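Can a Low-Cost Arm Do Household Chores Yet?
Project report, second-year automation course
Noura Nasrallah, Hiba Nassar, Yara Bitar
Supervisor: Najwa Aoun
Submitted Sep 14, 2021

1. Background

Factory robots have moved parts from one fixed place to another for decades. A home is harder. Objects are not delivered in a known position, surfaces differ from room to room, and the person who owns the objects does not want to mark them or rearrange the furniture. The question for this project was narrow: which short tidying tasks can a single arm with a two-finger gripper finish without help, and where does it stop?

We did not test walking or driving robots. The arm is fixed in one place and everything it handles is within reach.

2. Method

We wrote down 11 chores that take a person less than a minute each. The list includes putting blocks in a box, hanging a scoop on a hook, moving a cup to a shelf, folding a dish cloth and wiping a spill. Each chore was rated before testing on two points: how much the object changes shape when held, and how exactly it has to be placed.

The control software, Stastari, was written by last year's group and changed by us in June. It takes the view from the wrist, picks a grasp and plans a path. We added a check that compares finger opening before and after closing. If the fingers close fully, the grasp is counted as missed and the arm tries again, up to 2 times.

A run counted as finished only if the object ended where it was supposed to be and nothing else had been knocked over. Stopping the arm by hand counted as a failure, even when the object was already in the gripper.

3. Results

We made 500 runs in total. Rigid objects with flat, parallel sides gave the fewest problems. Blocks were picked up reliably when they had free space on both sides. When blocks touched end to end, the result depended on the grasp direction: gripping across the row worked, gripping along it pushed the neighbor away.

Thin objects were worse. A slotted litter scoop is easy for a person, who tips it up by the edge without thinking. The arm has to take the handle, and a wrong angle makes the head swing on lifting. Patterned stone also caused trouble - dark veins were sometimes marked as object edges, and 29 runs ended with the fingers closing on bare countertop. 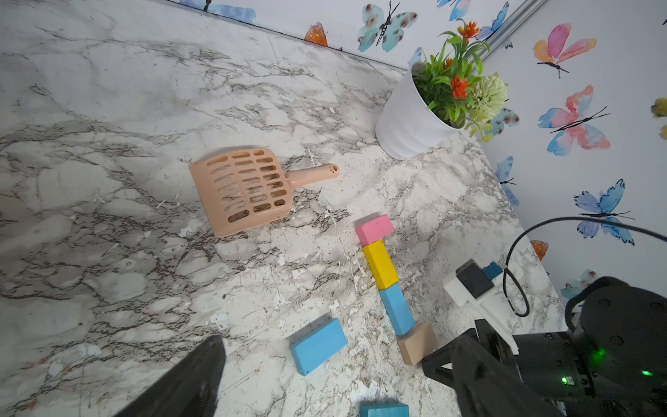 Changing the detection threshold reduced these false grasps but made the software slower to accept pale objects. We kept the middle setting for the remaining runs. A depth sensor would probably separate veins from real edges, but we had no time to calibrate one.

Cloth folding was not finished in any run. The gripper could lift a corner but had no way of knowing which corner it was holding.

4. Discussion

For rigid objects on a clear surface, the arm can do the work, slowly. For soft or thin objects it cannot do it without supervision. Speed matters too: a person clears a few toys in seconds, and the arm needs a new plan for each one.

Our results apply to one arm and one gripper. Softer fingertips might change the scoop results and should be tested first. Najwa Bitar has the run logs and the modified grasp check for the group that continues the project.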